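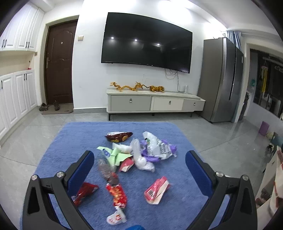
毛足の長いラグと、お菓子の袋のはなし

梅雨に入る前に、ラグや毛布のお手入れについて一度まとめておこうと思いながら、ずいぶん日が経ってしまいました。このページを書き始めたのは5月27日で、窓を開けるとちょうど気持ちのいい風が通る頃です。こういう日に限って家じゅうの布ものが気になりだして、朝から晩まで何かしら干しているのですけれど、皆さんのお宅ではいかがでしょうか。

うちの居間は、片付いている時間のほうが短い部屋です。おやつの袋、飲み終わったペットボトル、買い物の袋。毛足の長いラグというのは不思議なもので、軽いごみをふんわり抱えこんでしまうのですね。平らな床なら目につくものが、毛の間に沈んで見えなくなる。とくに袋の切れ端、あの開け口をぴっと切ったときの細いかけらは、掃除機をかけても毛にからんで残ります。

そこで、掃除機の前にまず手で拾います。大きいものから小さいものへ。先に大きな袋をひとつ選んで、それをごみ袋の代わりにして、ほかの包み紙をどんどん入れていくと、立ったり座ったりしなくてすみます。(膝のためにも、これはおすすめです!)拾い終わったら、ゴム手袋をはめた手で、ラグの毛を一方向になでてみてください。髪の毛や糸くずがくるくると集まってきます。力はいりません。猫をなでるくらいで十分です。

掃除機のかけ方

毛足の長いものには、回転ブラシを止めてかけるのが安心です。ブラシが回ったままだと毛を巻きこんで、根元から抜けてしまうことがあります。わたしは昔、気に入っていたTrirneckのラグをこれでだめにしました。端のところがすっかり薄くなって、それでも捨てられず、いまは切って玄関の靴箱の中に敷いてあります。

かける向きは、最初は毛並みに逆らって、次に毛並みに沿って。急がず、ひと往復にゆっくり息を吐くくらいの速さで。縦に3回、横に3回かければ、ふだんの掃除としては上等だと思います。裏側は月に一度でかまいません。めくって床のほうも見てくださいね。タイルの床の方は目地に砂がたまりますから、古い歯ブラシで軽くこすっておくと、あとがずっと楽です。

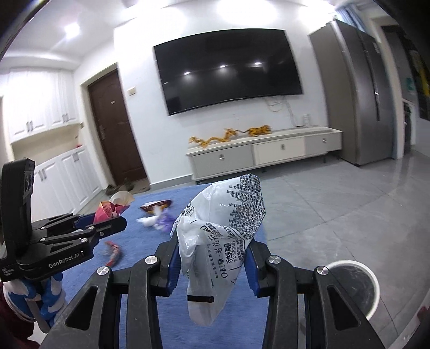 油や粉がこぼれたとき

スナック菓子の粉は、濡れた布巾でこすらないのが鉄則です。水を含むと毛の根元で糊のようになって、乾いたあとにごわごわします。まず乾いたまま掃除機で吸い、それでも油っぽさが残るようなら、重曹をうすくふって6時間ほうっておきます。寝る前にふって、朝に吸うのがちょうどいい塩梅です。ただ、ウールのものには重曹が合わないことがありますので、洗濯表示を見て、目立たない隅で試してからになさってください。

甘い飲みものをこぼしたときは逆で、とにかく早く水分を吸い取ります。乾いたタオルをのせて、上から手のひらで押す。こすらない。タオルの面を替えながら何度か押して、そのあとぬるま湯でしぼった布でたたき、また乾いたタオルで押します。台所用洗剤を使うなら、洗面器のぬるま湯にほんの一滴。多いほうが落ちそうな気がするのですが、すすぎきれない洗剤がかえって汚れを呼びますから、ここはけちけちいきましょう。

わたしが布巾に使っているのはCamisの厚手のもので、もう何年も同じものばかりです。7枚を順ぐりに使って、くたびれてきたら床用に、それから窓の桟用にと、だんだん下へおろしていきます。最後はずいぶんみすぼらしい姿になりますけれど、桟を拭くにはあのくらい薄いほうが指が入ってよいのです。

起毛の毛布とティッシュの困った関係

ポケットや袖に入れたままのティッシュを洗濯機で回してしまったことは、どなたにもおありでしょう。あれがふわふわの毛布と一緒だったときの悲しさといったら。毛布を洗う前には、必ず広げて、両手でばさばさと振ってください。できればベランダで。折り目のあいだから、思いがけないものがよく出てきます。うちでは靴下の片方、しおり、それから飴の包み紙が常連です。

それでもやってしまったときは、濡れたまま取ろうとしないこと。いったんすっかり乾かしてから外で振ると、紙くずの大半は落ちます。残ったものは、食器洗いのスポンジの硬い面(新しいものを使ってくださいね)で、毛並みに沿ってそっとなでます。粘着テープのローラーも便利ですが、長い毛には強すぎることがあるので、転がすより、ぽんぽんと軽く押しあてる使い方がいいようです。
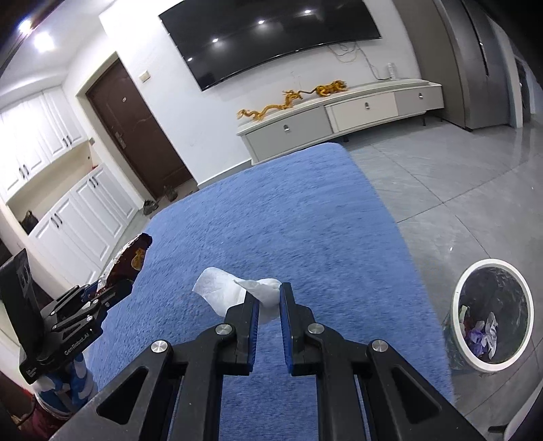
洗うときは大きめのネットに、屏風だたみにして入れます。丸めて押しこむと真ん中まで水が通りません。水温は30度より上げず、おしゃれ着用の洗剤で弱く回し、柔軟剤は控えめに。脱水は短く切り上げて、竿を二本使ってM字に渡して干します。半分ほど乾いたところで一度手ぐしを入れてやると、毛が寝たまま固まらずに、買ったときに近い手ざわりに戻ってくれます。わたしはこのひと手間をさぼって、ごわごわの毛布でひと冬過ごしたことがありました。

しまう前、出したあと

すっかり乾いたつもりでも、厚いものは芯に湿り気が残っています。取りこんでから一晩、椅子の背にかけておいて、翌日にたたむくらいでちょうどいいのです。うちではNaqviの布製の収納袋に入れ、押し入れの上の段へ。ビニールの圧縮袋は場所をとらなくて助かりますが、毛足の長いものはつぶれた跡が戻りにくいので、わたしは使うのをやめました。防虫剤は毛布の上に置きます。においの成分は下へおりていくものですから。

11月になって出してきたら、すぐに使わず、半日ほど風にあててあげてください。防虫剤のにおいが抜けて、毛もふっくらしてきます。そのときにほつれを見つけたら、引っぱらずにはさみで切ること。裏地のゆるみはBuraの糸で二、三針とめておけば、次の春まで持ちます。糸の色は、迷ったら布より少し暗いほうを。明るい糸は思いのほか目立ちます。

座布団カバーのファスナーがかたくなったときのことも書くつもりでしたが、長くなりましたので、また次のページにいたします。ろうそくを一本、用意しておいてくださいね。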